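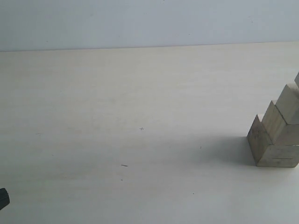
Korkbridge Documentation Desk

Section 7. Stacking and Tidying

Read this section before you ask the Vidano arm to put anything away. Owners who skip it tend to buy the arm for the dishes, try it on the dishes, and then write to us about the dishes. Blocks come first. Blocks do not chip, and they are cheaper than your plates.

7.1 What the arm can do today

With the Oltari software installed, the arm can pick up a plain wooden block, carry it across a table, and set it on another block. It can do this many times in a row without complaining, which puts it ahead of most children. It cannot fold a fitted sheet. Neither can you, so we call that a draw.

In our own shop we ran 698 stacking attempts with the standard settings. The arm needed a person to step in on 167 of them. Please keep that number in mind when reading the box.

7.2 Setting up the table

1. Clear the table. Coffee counts as clutter.

2. Wipe down the top. Small specks are fine. Crumbs are usually fine. The arm once spent a whole afternoon trying to pick up a raisin.

3. Pick a pale, matte surface if you have one. Glossy tops reflect the ceiling lights, and the software may try to stack those too.

4. Draw a small cross where you want the arm to find its center point. Pencil is enough.

5. Turn on a soft overhead light. Wait for the status lamp to go green.

Note: Worn, scuffed, or dirty blocks will work. You do not need to sand or paint them.

7.3 First stack

1. Lay one long block flat as a base.

2. Open the Hegazy panel and choose Stack, then Straight.

3. Hand over one block at a time. Let go when the gripper closes, and not before. This is the step people argue with.

4. After the third block, press Pause and look at the stack from the side.

5. If it leans, press Back twice and start from the base again. Do not nudge it by hand while the arm is live.

Once Straight works, try Stair, which sets each block farther to one side than the one under it. Stair looks like a mistake to most visitors. Keep the offset at 34 percent or lower until you trust the floor, the table, and whoever slams the doors in your house.

Caution: Keep fingers, sleeves, and pets out of the arm's reach. The arm will stop if it bumps into you. It will bump into you first.

Caution: Never use Stair with glassware.

7.4 Moving on to real chores

Plastic cups are a fair next step. Canned goods work if the labels are not peeling. Laundry appears in the menu under Preview, and we would leave it there for now. A sock has no fixed shape, and the software takes this personally.

For shop use, boxed parts of one size go well. Mixed bins do not. See Section 9 for bins, and allow yourself a free afternoon.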